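Karwood Household Goods Reuse Store – Operations Meeting, July
Minutes, as approved for posting on the members' page

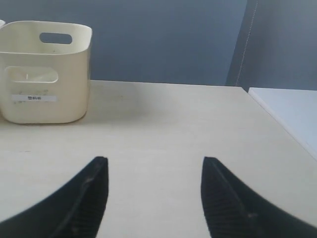
1. Opening and attendance

The meeting opened at 6:30 p.m. in the upstairs room at Karwood. Eleven members attended and three sent regrets. The quorum under section 4 of the bylaws was met. The chair asked that phones be silenced and that items 5 and 6 be taken in the order printed.

2. Minutes of the previous meeting

Approved with one correction. Under item 7, "shelving depth 14 inches" should read "shelving depth 18 inches". The secretary will replace the posted copy.

3. Matters arising

3.1 Rear door. The closer has been adjusted and the door now latches. The strike plate is still worn and will be replaced when the locksmith is next on site.

3.2 Scale certificate. Renewed. The new certificate is posted next to the intake desk.

3.3 Weneck lease. The landlord has returned a marked-up draft. Two clauses remain open: snow clearing, and access to the shared loading dock before 8 a.m. No decision was taken. The lease group will reply in writing before the next meeting.

4. Intake and sales report

The store took in 1,230 items in the period, of which 134 were rejected at the desk. The main grounds for rejection were missing parts, cracked glass and damaged cords. Small kitchen goods moved fastest. Lamps moved slowest, and the floor lead proposed marking down any lamp that has been on the shelf for more than six weeks. Agreed.

A member asked whether rejected items are being logged by type. They are logged by ground for rejection only. The intake desk will add a column for type – the same codes as on the sales sheet – and report on it in the fall.

5. Storage bins and labeling

The present bins came from several sources and carry old labels, some of them not in English. The labeling scheme circulated before the meeting was discussed at length. Main points:

5.1 Every bin in use is to carry one store label on the front face. Old labels may stay where removal would leave adhesive, provided the store label can be read from the aisle.

5.2 The label will show the category code, the shelf code and the month of last check. Prices will not be shown on bins.

5.3 Bins without lids may be used on the lower three shelves only. A proposal to allow them on the top shelf with a retaining bar was put to a vote and lost, four in favor and seven against.

5.4 Bins with cracked handles are to be withdrawn and set aside for the plastics pickup.

The storage group will bring a short printed guide to the next meeting.

6. Transfer of stock to Pestolport

The Pestolport branch has asked for surplus dishes and bedding. The van can carry the dishes in one trip if they are packed upright. Bedding will follow separately. Mixed loads were ruled out after the breakages reported in spring. Pestolport will provide its own packing paper.

The transfer sheet is to be signed at both ends. One copy stays with the driver.

7. Budget

The balance of the equipment line stands at $800. A quote of $159 for a second label printer was received from Dong Office Supply. The quote includes one roll of labels and excludes delivery. Purchase approved, with delivery to be charged to the same line. A request for a new hand truck was held over pending a second quote.

8. Other business

The east aisle lights are on a timer that has not been reset for summer hours. The building lead will reset it.

A member asked for the meeting to start at 6 p.m. in the winter months. To be placed on the next agenda.

9. Close

The meeting closed at 8:10 p.m. Items for the next agenda should reach the secretary one week ahead, in writing.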